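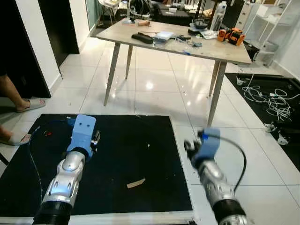 Two arms over the black mat on the floor.

How to Write the Back Cover Copy for Your Self-Published Book

Back cover copy is short, and most writers leave it until the week the files are due. Set aside a morning for it instead. You need the finished manuscript, a blank page and a timer.

Step 1. Write down who the book is for. One sentence will do. "Beginning beekeepers with a small yard" is useful. "Anyone who loves nature" won't help you choose a single word later.

Step 2. Write the long version. Give yourself 900 words and tell the whole book, ending included. Don't fix anything yet. Myrtle Marchetti wrote 1,327 words on her first try for The Bellamy Orchard, and almost all of the final copy came out of her second page.

Step 3. Mark the opening problem. For a novel, this is what the main character wants and what stands in the way. For nonfiction, it is the thing the reader can't do yet. Copy those lines to a new page and put the long version away.
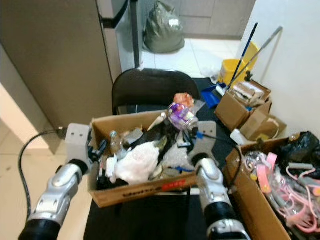
Step 4. Cut to 115 words. Take out side characters first. Two names are plenty on a back cover, and one is often better. Next take out backstory, then any sentence that praises the book. If you have an early review, put it on its own line with the reviewer's name under it.

Step 5. Work on the first line. It is set larger on many covers and it also shows up first in online listings, where the rest may be hidden behind a link. Keep it under 20 words. Start with the person or the problem and leave the setting for the second line.

Step 6. Read it aloud, then send it to two people who haven't read the book. Ask them what they think it is about. If their answers don't match your sentence from Step 1, go back to Step 3.

Step 7. Check the fit. Print the cover at full size with the barcode box in place. Type smaller than 8 point is hard to read on a matte finish.

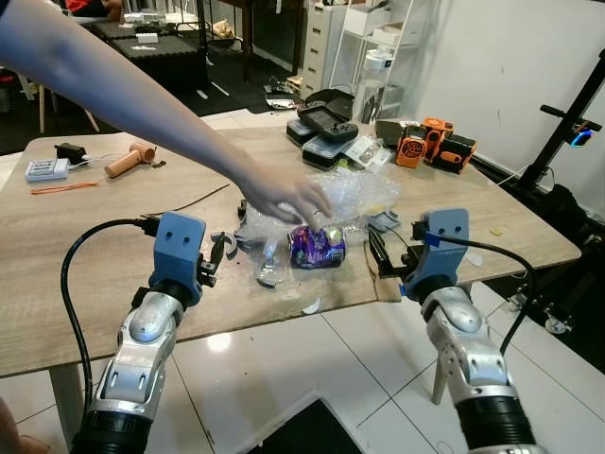 Should the author bio go on the back cover too?
Put it there only if there is room after the copy and the barcode. Two sentences are enough, and a longer bio can go on the last page of the book.

Save the final text in a plain file with the book's title in the file name. You will be pasting it into store listings and your own website.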